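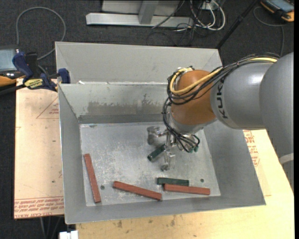

News > Student Projects > Robotics

Search this site Enter keywords Go

Student Team Enters Second Term of Bin-Picking Project

14 Apr 2026
By Junaid Qureshi

The Flustley student robotics club has begun the second term of its bin-picking project, in which members program an industrial arm to find and lift blocks lying at arbitrary angles in a metal bin. The work is carried out on the KUKA arm in the teaching laboratory and counts toward the practical portion of the automation course for those members who are enrolled in it.

During the first term, the team concentrated on blocks placed well away from the walls. Members recorded 642 attempts under these conditions, of which 462 ended with the block released at the correct location. The remaining attempts have been sorted by cause in the club's logbook, and the largest group concerns blocks that lie close to a wall or against one another. Green and reddish-brown blocks are now being mixed in the same bin, and the gripper must approach each one without disturbing its neighbors.

The planning software, which the students have named Karno, was rewritten over the winter break. The earlier version selected a block first and then looked for a safe path to it - a method that often left the arm waiting above the bin. The present version considers the block and the path together. Its source code and a short user guide are available to all club members on the shared drive.

Members are reminded that the sloping walls limit how far the wrist may tilt near the corners. Any change to the approach angles must be tested at reduced speed, with a second member present at the stop button. Cables along the arm are to be checked before each session, and the check is to be entered in the logbook.

The club thanks Steridex for its contribution toward replacement gripper parts this year. Sessions last 45 minutes and may be reserved through the laboratory office. New members are welcome at any point in the term and need no previous programming experience, although the safety briefing must be completed before the first session. The team will present its results at the open laboratory day in July, and members who wish to assist with the demonstration should give their names to the office.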